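Wadow Table Notes — README

Hi, and thanks for downloading this. Wadow is my collection of pictures and notes on small table clutter: the plates, wrappers, caps, twists of foil and odd little leftovers that pile up on a table after people have eaten. I started it because I wanted a decent set of pictures for writing about clearing up, and everything I found was either a gorgeous dinner spread or a total disaster zone. My own table is neither. It's usually one plate and a couple of bits next to it.

Please read this file before you open the folders. I know, I skip them too.

What you get

There are 3488 pictures in this release, sorted into 5 folders. Each folder has its own plain text notes file, and each line in the notes goes with one picture. The folders are:

plates — plates and shallow bowls, mostly plain ones
foil — candy foil, sandwich foil, the little squares you fold without thinking
caps-and-lids — bottle caps, jar lids, small tins
crumbs — exactly what it sounds like
mixed — a plate plus something else, or anything I couldn't place

The mixed folder has 700 pictures in it and it's the one I'd start with. It's the closest to how a table looks when you walk back into the room and think, okay, I should deal with that.

How the notes are written

I kept them short and used the words I'd use at home. "Plate, cream, bit of foil to the right" is a typical line. I don't say "tableware" and I don't say "refuse." If I couldn't tell what something was, the note says "shiny thing" or "small dark thing" and leaves it there. I went back and forth on this! An early version had me guessing at everything, and when I reread it a few weeks later I'd called the same kind of object a cap in one place, a candy wrapper in another and a tea light in a third. So now the rule is that if it needs a guess, it gets a vague word.

Colors are loose. My cream is probably your beige, and I've used "sand" in a few spots where I must have been feeling fancy. Treat cream, beige and sand as the same thing if you're searching.

Left and right always mean left and right in the picture, whichever side of the table anyone was sitting on.

A word about foil

Foil is the hardest thing in the whole set, and it gets its own section because people write to me about it. It changes completely depending on where the light lands. The same crumpled piece can look bright silver from one side and nearly black from the other, and if it has been folded into a tight little packet it can pass for a coin, a cap or a button battery. On a white table it's worse, since the bright edges wash out into the surface and all you really notice is the dark part and the shadow.

My advice if you're adding notes of your own: look for creases first. A crinkled edge gives foil away faster than the shine does. If there's no crease you can see, write "shiny thing" and move on with your life.

The other trouble with foil is that it's light. It slides off when you tilt a plate over the trash, it sticks to a damp sponge, and it gets under the rim of the plate where you'll miss it until you wipe. In my kitchen I pick up the foil first, then the plate, then do the crumbs with the side of my hand. Doing the plate first always ends with me chasing a silver ball across the floor.

Plates

Most are shallow and round with a raised rim, because that's what I like eating from. Plain colors photograph better than patterns, and a raised rim is handy for clearing since small stuff stays put on the way to the sink. I've marked a plate as "empty" if there's no food or wrapper on it. A few specks still count as empty. If you're strict about that, search the notes for "specks" and pull those out yourself.
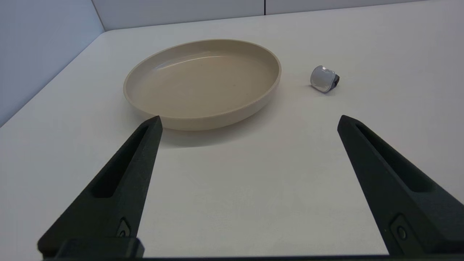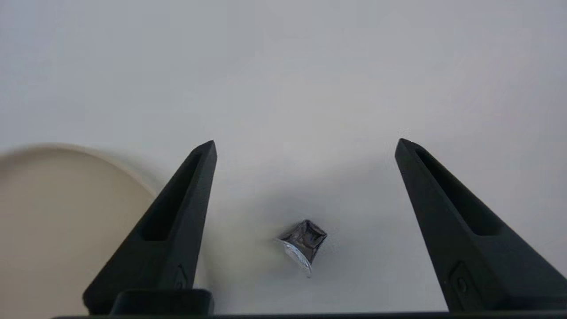
Searching the notes

Any text search will do the job. Spelling is American all the way through, and I ran the whole lot through a spell check, so "aluminum" only has the one version. Plurals are a mess, though. Search for "crumb" and you'll catch both, but "dish" and "dishes" were used pretty randomly and I haven't fixed them.

If you use Lisance, the little catalog program I keep all this in, there's an index file in the top folder that you can open directly. You don't need it. The text files have everything the index has, plus a few grumpy side remarks I forgot to take out.

Known problems

The crumbs folder is thin. Crumbs are dull to photograph and I kept putting it off.

There's too much white table. White shows up the mess nicely, but if your own table is dark wood you may find this set less useful than you hoped. I'd love to have more dark surfaces.

4 notes in caps-and-lids are blank. I know which ones they are, I just can't decide what's in the pictures. Suggestions welcome.

Some pictures are near repeats of each other, with the same plate and a slightly different view. I left them in. If you want variety, take every tenth one and you should be fine.

Changes since the last release

The old folder called "Roltero" is gone. It was a working name for a batch I never finished sorting, and its contents now live in plates and mixed. If you had links pointing there, they'll need updating, sorry.

I also merged "wrappers" into "foil," which made paper wrappers homeless, so those went to mixed as well. Mixed is getting a bit full. I may split it up in July if I get a free Saturday — no promises.

Using it

Use the pictures and notes for whatever you like, including handouts and classes. Please credit it as the Wadow Table Notes and keep this file with the folders if you pass them on. If you change the notes, say so somewhere, so my vague words don't get mixed up with your precise ones.

Corrections are very welcome. Send the folder name and the line number from the notes file, and tell me what the line should say.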